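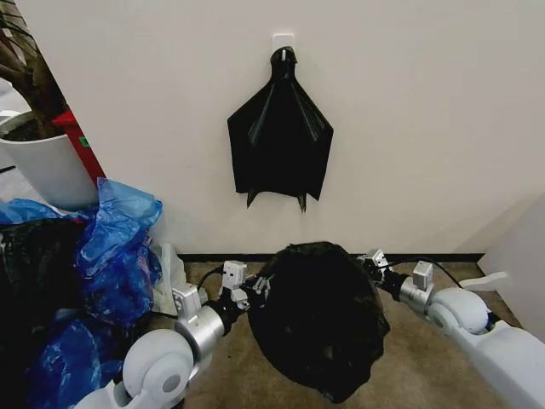
Is the spring family day at the Abernathy Center worth the drive from Tudenthorpe?

It depends on how old your kids are. Ours are four and nine, and the four-year-old got far more out of it. For children under eight, I would go. For anyone older, I would wait and see what the mall puts on in the fall.

The family day is held every May in the lower level of the Abernathy Center, in the open area between the department store and the food court. This year's theme was the garden, so there were bees, ladybugs, frogs and a large number of butterflies. Entry is free, but you have to pick up a wristband at the information desk by the east doors. The mall set aside 500 wristbands for the face painting, and they were gone before lunch. If that is what your child is coming for, get there when the doors open at ten.

We got there at twenty past ten on Saturday and parked on the second floor of the garage. The line for wristbands went past the shoe repair counter and moved quickly. The woman at the desk handed us a paper map, which turned out to be last year's with a sticker over the date. The craft tables had moved since then, and we walked to the wrong end of the building first.

Face painting was set up in a row of chairs outside the bookstore. Children pick from a printed sheet of designs, and the painters stick to the sheet. My daughter asked for a purple frog and was told frogs were green. She took the bee. We waited forty minutes for a job that took five, and the paint came off that night with soap and a washcloth.

After the painting, each child can stand in front of a backdrop of paper flowers and have a photo taken. The photos go up on the mall's page the following week, and the public votes for a favorite. The winner gets a gift card and a family pass to the Nundari play center upstairs. You do not have to enter. There is a form to sign if you do, and it is worth reading, as it also lets the mall use the picture in its ads. We signed. The couple in front of us read it and did not.

The parade was at noon. Children in costume walk from the food court to the fountain and back with a drummer at the front. It is short. A few parents had made very good costumes at home, including a snail with a shell built from a laundry basket, and there was clapping all the way down. Store staff came out to hand out stickers and coupons. The sound system cut out twice during the announcements, so we never heard which costume won the parade prize.

Lunch was the weak part of the day. The food court was full from half past eleven until well after one, and two of the counters had closed for remodeling. We ended up at Cukine, which is on the upper level near the escalator. It does soups, rice bowls and a kids' plate with noodles and cut fruit. Two adults and two children ate for a little less than we would have paid at a sit-down place, and we got a table right away. The restrooms next to it were also much quieter than the ones downstairs.

In the afternoon there was a seed planting table and a storyteller. The seed table was well run. Each child fills a paper cup with soil, pushes in a sunflower seed and takes it home in a bag. The storyteller was hard to hear over the fountain unless you sat in the first couple of rows. My nine-year-old gave up on both and spent his time in the game store.

A sign at the exit said 744 children took part last year. It felt like more than that this time, though part of the crowd was probably just there to shop.

Parking is free for the first three hours and then charged by the half hour. We stayed just over four. The machine on the second floor did not take cards, so bring some cash or use the one at street level. The bus from Tudenthorpe stops outside the east doors, but on weekends the last one back leaves at ten to five.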